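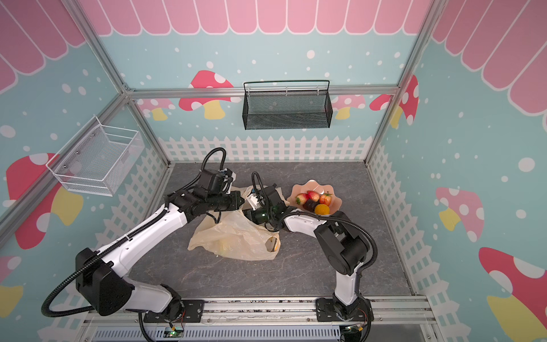

What is a package holiday?

When people go away, they need a few different things. They need a way to get there, such as a plane or a ferry. They need somewhere to sleep. They may also need a bus from the airport to the hotel, and some meals.

You can buy each of these from a different company. You can also buy them all together from one company. This is called a package holiday, and the company that sells it is called a tour operator.

How does it work?

Let's follow one tour operator, Modise Holidays. It sells trips to a seaside town called Borkeveck.

In February, long before the summer visitors arrive, Modise talks to the Hotel Piltetti in Borkeveck. It agrees to take 28 rooms for the whole summer. The hotel gives it a lower price for each room, as it now knows that those rooms are spoken for.

Next, Modise books seats on a plane from Preveck Airport. It also hires a coach to meet the plane when it lands. Then it adds up what everything costs, puts a little more on top to pay its own staff, and works out a price for each family.

What does "all-inclusive" mean?

Some hotels charge for the room only. If you want breakfast, you pay extra. Here are the words you might see:

Room only – a bed, and no meals.
Bed and breakfast – a bed and a meal in the morning.
Half board – breakfast and an evening meal.
Full board – breakfast, lunch and an evening meal.
All-inclusive – all your meals, and most drinks and snacks too.

All-inclusive does not always mean everything. Boat trips and shop souvenirs usually cost extra. A grown-up can check the list before you go.

Why does the price change?

The same room can have a different price in a different week. In the school holidays lots of families want to travel at the same time, so prices go up. When schools are open, fewer families are travelling and prices often come down.

At the Hotel Piltetti, children up to the age of 15 pay less than adults if they share a room with their parents. Other hotels pick a different age.

Who helps if something goes wrong?

Many tour operators have a worker in the resort called a rep, short for representative. The Modise rep visits the hotel for an hour each morning. You can ask the rep about a broken shower, a lost bag or the time of your coach home.

Words to know

Resort – a place where lots of people go on holiday.
Transfer – the journey between the airport and your hotel.
Peak season – the busiest part of the year.

Page last checked: October 2019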